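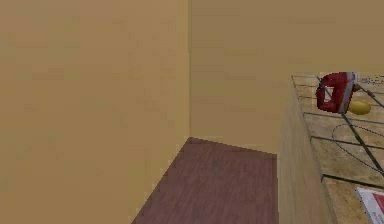
Jae-hoon Nam asked after the last issue whether a stop fault found only in simulation ought to hold up work on the real machine. It has held it up. The Trestance house trials are paused, and the hardware trials planned for October will not be booked until the fault is closed.

The fault is in the hand-over between the Eder route planner and the Kornex arm controller. When a stop is called while the base is driving, the base stops correctly. The arm should then hold its position until a person clears the stop. In some runs it carried on with the last movement it had been sent, and in the kitchen that movement could be a reach towards the worktop.

We first saw it in run 129. The robot had been told to fetch a bottle, and a stop was called as it came level with the island. The base halted and the status panel showed a full stop. The arm went on extending. The log recorded the stop as complete, so the run was marked as a pass and we only found the problem when Danilo Mercado replayed it for another reason.
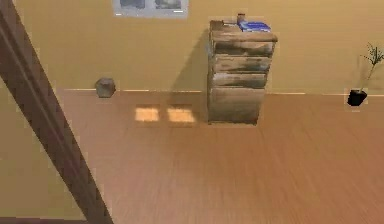
After that we went back through the whole set. Of 342 runs, 136 included a stop while the base was moving. All of those had been marked as passes on the strength of the base signal alone. We have withdrawn those results, and the stop figures in the spring report should not be used. The navigation results are unaffected and still stand.

The cause is dull. The planner sends one stop message and waits for one reply. An update to the Kornex controller split the reply in two, one for the base and one for the arm, and the planner takes whichever comes first. The base nearly always answers first. If the arm message is delayed behind a long movement command, it is dropped and no error is raised.

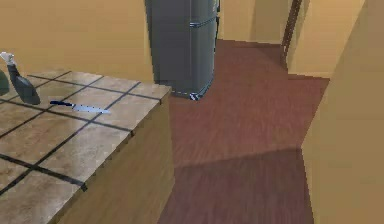

Knives and other sharp items will stay in the test kitchen. We did talk about clearing them away until the repair is done, but a stop that works only on a bare worktop is of little use in a home. For the repeat runs the robot will be stopped on the way to the island, beside it, and during the reach itself.

Danilo has written a change that makes the planner wait for both replies. If either one is missing, power to the arm drives is cut. It has passed 30 bench runs using the Geum replay tool. We do not regard that as enough, as the bench version has no moving base and the fault needs one.

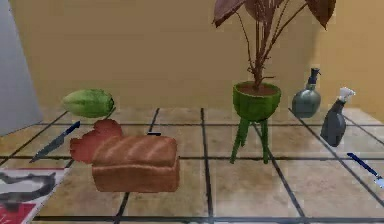 The worktop in the simulated kitchen, with a knife among the food.

Until further notice, please do not run the arm on any physical unit with the current planner, even at low speed. If you have a stop recorded as complete in your own logs, check the arm position for the few seconds after it, and send Danilo the log if the joints are still moving. Please include the controller version.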